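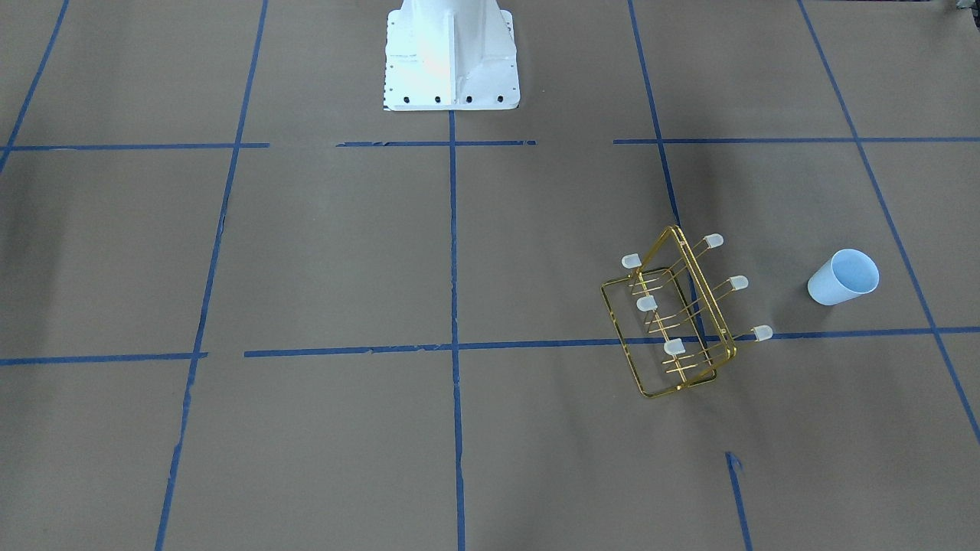 Blue tape on brown paper, with a white pedestal at the top.

Flu Shots at the Dellham Clinic: Your Questions
Updated Dec 18, 2020

Is it too late to get my flu shot?
Not at all, and please don't talk yourself out of it! Flu often hangs around well into spring, so a shot in the middle of winter can still do you plenty of good. Give it two weeks or so to take full effect, and if you missed our October clinic, come on in now.

Do I need an appointment?
Yes, this year you do. We know many of you liked just dropping by (we liked it too), but we have 16 places each morning and we want everyone to have room in the hallway. Call the front desk and ask for extension 228, and Toshiko Kudo or Eugénie Marty will find you a time.
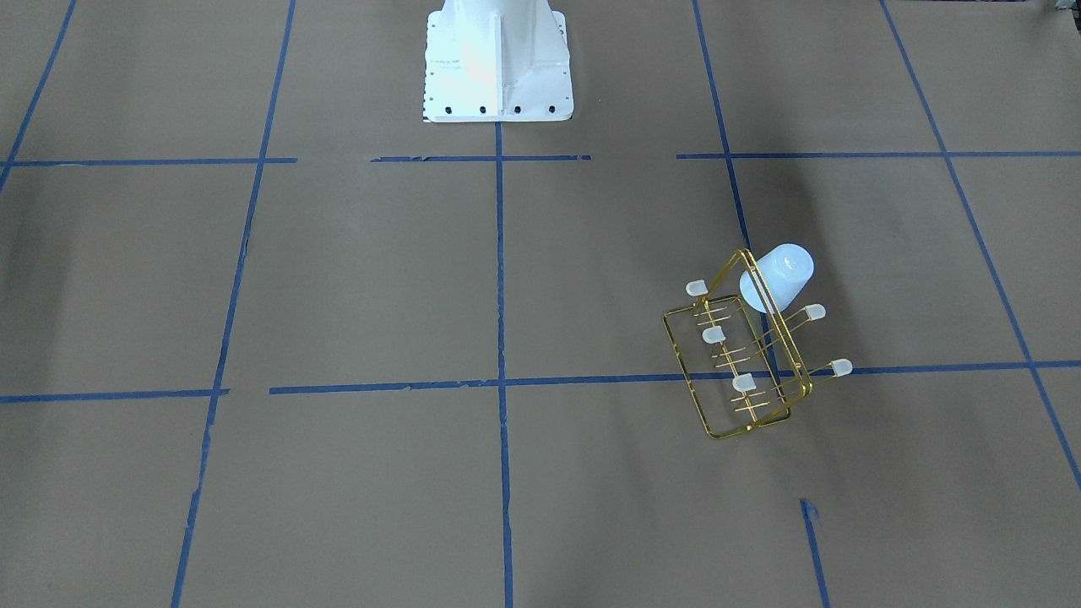 What should I bring?
Your insurance card if you have one, a photo ID, and a list of the medicines you take. A short-sleeved shirt under your sweater makes life easier for everybody, and please wear your mask the whole time you're inside.

What if I don't have insurance?
Come anyway. The Pover Fund has set aside 200 free doses for neighbors without coverage, and 164 of them have been given so far. There is one short form, and Quang Âu will gladly sit down with you if you'd like help filling it in.
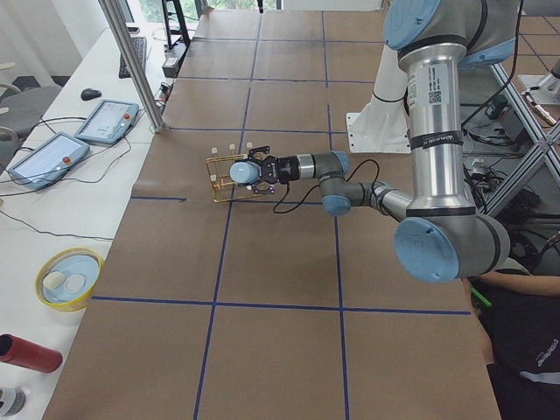
Can the flu shot give me the flu?
No, it can't. You may have a sore arm, and some people feel tired or a little achy for a day or two, but that passes.

I'm allergic to eggs. Can I still have it?
Most people with an egg allergy can. Tell us when you call, along with any bad reaction you've ever had to a vaccine, and our nurse, Fumiko Hattori, will talk it over with you before you come in.

I've been feeling under the weather. Should I keep my appointment?
Please call us first. If you have a fever or a new cough, or you've been near someone with COVID-19, we'll move you to a later day, and you won't lose your place with the fund if you had one. 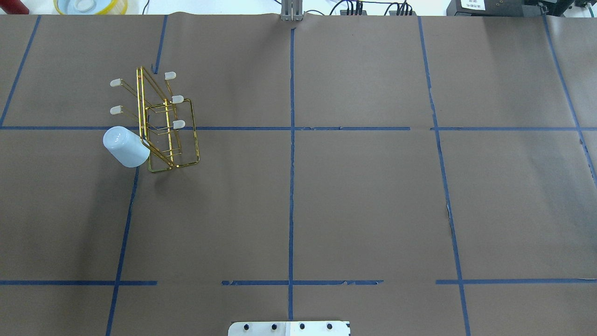

The same goes for anyone riding along with you, so do ask them how they're feeling before you all pile into the car. Parking is behind the building, on the Vureck Street side, and the ramp door is open all morning.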